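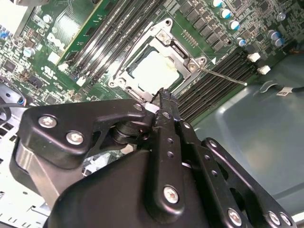

I finally opened up the old desktop this week. It had been under the desk in the back room since we moved to Grevwood, and for the last few months it had been getting loud. Loud enough that I could hear it from the kitchen with the door shut. It also started turning itself off in the middle of things, mostly when I had a lot of photos open.

I bought the machine used, from a small office in Stoltitz that was closing down and selling off its equipment. That was 11 years ago. I paid 104 dollars for it, and I have put in a hard drive and more memory in that time, but I had never once taken the cooler off the processor. I doubt the office had either.

So that was the job: cooler off, old thermal paste off, new paste on, cooler back on. I had read up on it beforehand and it did not sound hard. The part I worried about was the socket. You push the wire lever down and out to the side, let it come up, and then the metal plate opens on its hinge. I did not want to bend anything under there, so I took my time.

The paste was a mess. I wiped the top of the processor with a coffee filter and rubbing alcohol, and the first pass mostly moved the stuff around. It took 8 filters before the metal looked clean. The bottom of the cooler was worse, and I used an old plastic library card to scrape the thick part off first. I would do that again. Paper towels leave lint.

While I was in there I went after the dust with a soft paintbrush. The slots for the memory collect more of it than you would think, especially down by the little white clips. I did those with the brush held almost flat, then used the vacuum hose near the case - near it, not in it.

The new paste is Kanderard, the small tube. I got it at Wragg, the parts store out past the rail yard, which still has a person at the counter who will go and look in the back for you. A dot in the middle, smaller than a pea, and then the cooler goes straight down on top. I tightened the screws a little at a time, going corner to corner.

It started on the second try. The first time I had forgotten to plug the fan back in, and it beeped at me until I turned it off.

It has been running for 3 days now with no shutdowns. I can still hear the fan if I sit right next to it, so I may replace that in June when I have some time off. The side panel is back on with two of its screws. I am still looking for the others.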